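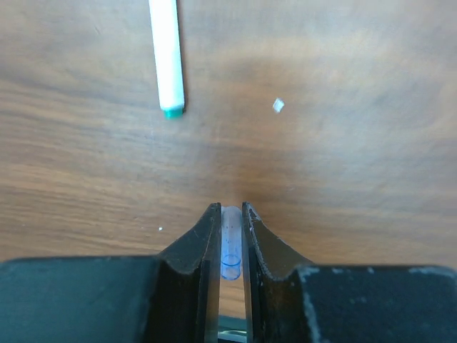 Fig. 1. Marker and small whitish fragment on a wood-grain tabletop.

Print this page | E-mail this page

Search course pages Enter keyword Go

Flavmont Domestic Services Certificate
Module 2: Clearing Mixed Tables
Handout 26, prepared by Mwanahawa Nyamweya

1. Scope

A mixed table carries dishes and non-dishes together. The usual non-dishes are pens, markers, caps, clips and scraps. This handout covers sorting and loading for transport to the sink. Washing is covered in the next handout. Glassware and cutlery are treated separately in the course reader, page 78.

2. Terms

Ware: plates, bowls and anything else that goes to the sink.
Stationery: writing tools and their parts.
Residue: pieces too small or too damaged to be assigned to an owner or a container.
Carrier: the basket or tray used to move ware.

A marker and its cap count as one item of stationery, even when they are found apart. Record a missing cap on the room sheet. Residue is collected last, by hand or with a dry cloth. Very small pale fragments are easy to miss against a patterned grain, and the surface should be checked once from each side. A white scrap like the one in Fig. 1 is residue until someone has identified it. Do not sweep it toward the carrier.

3. Position of the carrier

Place the carrier at a corner of the table, on the side of the person loading it, with the long side accessible. The center of the table stays free for sorting. A slotted basket is acceptable for short distances. It must not be used for ware with liquid in it; empty the ware first.
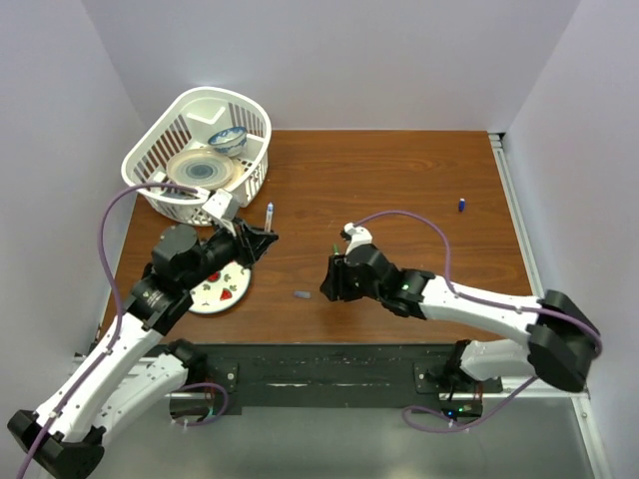 Fig. 2. Slotted basket at the table corner, holding a bowl and a plate. A plate with red and green motifs lies outside the basket.

4. Loading order

4.1 Flat ware goes in first, largest diameter at the bottom. Plates may be stacked if the rims do not bind.

4.2 Bowls go to the side or the back of the basket. A bowl may lean against the inner wall if it does not rock when the basket is lifted. Set it upside down if it does.

4.3 Decorated plates are loaded face up. Overglaze decoration scratches easily, and a plate of this type should have nothing placed on it except a folded cloth.

4.4 Keep the handle openings clear. Check both before lifting.

4.5 Stationery does not travel with ware. Remove any small item found under a rim or beside a plate before the basket leaves the table.
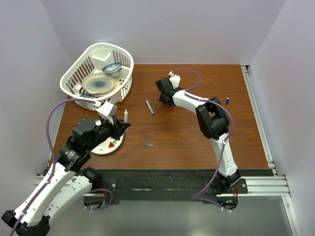
5. Sorting stationery

Collect markers after the ware, working from the far edge toward the near edge. Lay them parallel, tips in one direction, and match each cap by color and diameter. Color alone is not sufficient, as two makers may use nearly the same blue. Press the cap until it seats. Loose caps with no match go in the parts tin on the shelf in Room 307.

Markers lying diagonally near the middle of a table are the ones most often knocked to the floor by a sleeve. Move them first if two people are working.

6. Practical

Work in pairs. Bent Kjærgaard will set the tables. One student loads, the other sorts, then exchange roles. Hand the completed room sheet to Oduor Khaemba before leaving.

Reading for next session: Mutiso, chapter on drying racks.

Contact: Flavmont course office, Room 307
© Flavmont. All rights reserved.
Back to top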